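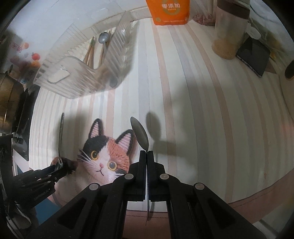

Getting Along With a Patterned Tablecloth

I have a weakness for table linen, and my husband will tell you it's more than a weakness. Stripes are my downfall, and if there's a cat on it I'm already reaching for my purse. A pink striped cloth with a calico cat that looks knitted right into it? Sold! The trouble with pretty cloths is that they get used, and I do mean them to be used, so over the years I've picked up a few habits that keep mine on the table and out of the rag bag.

Lining up the stripes

Pick one stripe near the middle and make that your guide. I use the strongest color, so on a cloth with a lot of cream and pale gray in it I go by the salmon pink. Run it straight from the back of the table to the front and let everything else fall where it falls. If you start from the hem instead you'll be tugging at corners all evening, especially with a bought cloth where the hem was never quite square to begin with (mine from Palside is a good inch off on one side and I've stopped fighting it).

When the cloth is a bit short

Plenty of mine don't reach all the way. I put a plain cloth underneath in a color that shows on purpose. Blue under pink is my favorite, and a blue bedsheet folded in half does it just as well as anything from the store. If the top cloth has a border, smooth that down last, with the flat of your hand.

Where to put the spoons

With a picture on the cloth, set the table around it. I like a spoon on either side of the cat and the plates pushed out a little, so you can still see its face when the soup comes out. Phyllis Whitlock next door lays her spoons right across the pattern and then wonders why she bought a patterned cloth! We've agreed to disagree.

Give your spoons a rub with a dry dish towel before they go down. Water spots show up terribly against a pale cloth in daylight. I hold the spoon by the handle, upright, and turn it toward the window to check the bowl. For the stubborn cloudy ones, a paste of baking soda and a drop of water, rubbed on with a fingertip and rinsed well, does the trick on stainless steel. Don't do it on silver plate, I took the shine off a sugar spoon of my mother's that way and I'm still sorry about it.

Spills

Blot, don't rub. Tea and coffee get cold water from the back of the fabric as soon as people have gone home. Tomato gets a little dish soap worked in with your fingers, then cold water again. Jam you lift off first with the edge of a spoon. Grease is the one I used to get wrong: cornstarch on top, leave it overnight, brush it off in the morning, then wash.

Washing and putting away

Cool wash, inside out if it's lined, and no bleach anywhere near the pinks. I hang mine over two lines so there isn't one sharp crease down the center. Katalin Hegedűs gave me the best storage tip I ever had, back in June: roll the cloth around a cardboard wrapping paper tube and stand it in the closet. No fold marks, hardly any ironing. If you do iron, go from the wrong side over a towel, and go easy wherever there's any raised stitching.

I'm still looking for a good way to keep the corners down outdoors. Clips slide off our picnic table, and the weights I ordered from Maes were too light for the wind we get up here.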